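Search this site Search Go
Filed under: Robots and Learning / People at Work

Two arms, three blocks and a lot of patience

I'd been promised biscuits, so I turned up at Rorkgate early. Lorraine Whitelaw had the kettle on already, and she steered me past the workshop (noisy, smells of hot plastic) to the room at the back where her team at Gemeteck spends most of its day making two robot arms pile up blocks.

She runs the collecting side of a project they call Judon. I asked her for the short version and she laughed. "We do the job by hand, through the arms, over and over, and we record all of it. Then the learning system gets to chew on it. My half is the over and over."

So how many is over and over? "We're on 2,128 good ones as of this morning," she said. Good ones? "An example has to be whole. If somebody sneezes and lets go of the handles, that one goes in a different folder." They keep that other folder, by the way, and I got quite interested in it. Lorraine reckons the messy runs are worth as much to her as the clean ones, as long as they're labelled properly. "If all it ever sees is people getting it right, it hasn't a clue what to do when the block's gone a bit sideways. And the block always goes a bit sideways."

Ferenc Csizmadia came in about then, looking for the biscuits. He's one of the people who drive the arms, 20 minutes at a time and then a break, and he's been at it since May. I asked whether it gets boring and he gave it proper thought.

"The first week, yes, terribly," he said. "Then you start to notice your own hands. I always come in from the left. I wait a tiny bit before I let go. I never knew I waited! But you look at the recordings and there it is, every time, this little wait."

Does the machine pick that up too? "Oh, it picks up everything," Lorraine said, before he could answer. "We had one early version that dithered over every single block, and we spent ages looking for the bug. It was Ferenc."

He took this very well. They now have 11 drivers on the rota so that no one person's habits take over, and they change the starting places from one run to the next. A run is 2 minutes at most. If you're not finished by then you stop, write down why, and set up again. Setting up again, I learned, is the bit everybody grumbles about.

I had a go myself, naturally. It's harder than it looks! You feel as if you're wearing somebody else's arms, and I knocked my tower over before it was even a tower. Ferenc was very kind about it and saved the run anyway (different folder).

After that I kept out of the way and watched the proper work.

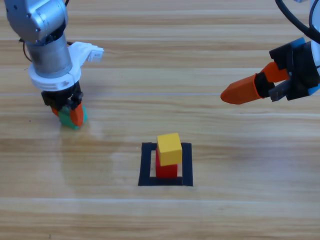 Green block in the left gripper, with yellow on red inside the tape.

I wanted to know about that yellow block. It's not on straight, is it? "No, and I'd keep it," said Lorraine. "I'm not after pretty. I want to know what a person does next when the thing underneath is a bit skew-whiff."

And why two arms, when one seems to be holding everything? She told me that deciding which arm should move, and which should hang back, is a good part of what they're trying to teach. "People do it without thinking. You don't plan which hand opens the jam. But we've got to show it, and show it the waiting as well."

Next on the list is a set of softer things, cloths and bags mostly, with a partner outfit called Agbenyega. Ferenc is looking forward to it. Lorraine said she'd tell me how she felt once she'd seen how long it takes to fold a tea towel through a pair of grippers.

I've been invited back for that, and I've said I'll bring the biscuits.

Last updated: 14 February 2026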